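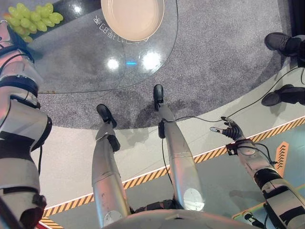

Round glass table, gray carpet.

Filed under: Phones > Features > Factory visits

Inside the Jernby plant where the Tiltetti is put together

Veltgate opened its assembly plant in Jernby to the press and a group of preorder customers, and we took the morning bus out to see it. The company has been selling phones for a while without saying much about where they come from. The Tiltetti is the first one it builds itself, and it goes on sale in August for $598.

You hand over your own phone at the desk and get a sticker over each lens of anything you want to keep. Laptops stay in a locker. After that there is a short safety talk, a gray coat, and a strap for your heel that drains static into the floor. You test the strap by standing on a plate and pressing a button. Mine failed the first time and had to be swapped.

Our guide was Hipólito Sosa, the line manager, who came to Veltgate from a company that made car radios. He walked fast and answered nearly everything, apart from questions about how many phones the plant ships.

The main line has 56 stations. It begins with bare circuit boards, which arrive already populated from a supplier Veltgate would not name. The boards are checked under a magnifier, get their shielding cans, and are loaded with a small test program. If a board fails, it goes to a bench at the side where two people with hot air tools try to find out why. Sosa said most failures are a poorly seated connector and take a few minutes to fix.

The middle of the line is where the frame, battery and display come together. The battery is held with pull tabs and no glue, and Veltgate is making a lot of that in its marketing. We watched one being taken out of a reject phone. It took the technician one pull on each tab and the cell lifted out flat. The display is a different matter. It is bonded to its own carrier with adhesive, and replacing it at home will mean buying the whole assembly.

The charging port sits on its own little board with two screws. I asked whether it would be sold as a spare and was told yes, through Riquelme, the parts and repair chain that will handle service for the phone. Prices for parts have not been set.

The test area was the part I liked best. Finished phones sit in racks and run for 26 hours with the screen cycling through colors, the radios on and the speaker playing a sweep every so often. The room is warm and it chirps. Next door is the drop rig, a tall cabinet with a padded arm that lets go of a phone over a steel plate. They dropped one on its corner for us from waist height and it survived with a dent in the frame. The next one landed on its face and cracked across the top. Sosa put it in a bin and moved on.

After lunch (soup and rolls in the staff canteen) we got some time with retail units. The phone is thicker than most at this price, and the camera bump is small enough that it does not rock much on a table. The side button is stiff. The screen is bright, though I could not take it outdoors to check. Software was not final and the camera app closed on me more than once. The fingerprint reader worked every time with clean hands and less often after the bread.

Two things we asked about and did not get a clear answer on: how long the phone will receive security updates, and whether the version with more storage will be sold everywhere. A product manager said both would be covered at launch.

There was a short question session at the end. One customer wanted a headphone jack and was told there was no room on the board. Another asked about a smaller model, and the reply was that nothing is planned this year.

If you want to visit, Veltgate says it will hold another open day once the phone is out. Places are given to people with an order number first. The shuttle bus from the station is free, but it leaves on time and does not wait for late trains. Bring flat closed shoes, as sandals are turned away at the desk.

We will have a full review when a retail unit arrives.

Last updated: 7 July 2024

Contact us | Send a tip | Back to top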